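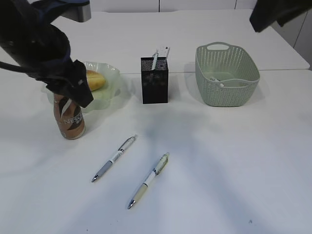
Who may reset the arm after a protective stop?
Only the person who signed the Monday sheet, and only from outside the marked line.

1. Stop button tested before first run. OK.
2. Speed limit with person near: 30 percent. OK, was 21 on last check.
3. Sleeve fixed, one strap of arm hangs loose. Please look again at 10:00.
4. Table joint level. Not checked, Bijan Nazari has the gauge.

Comment: item 3 stays open until I see it myself. M. Simiyu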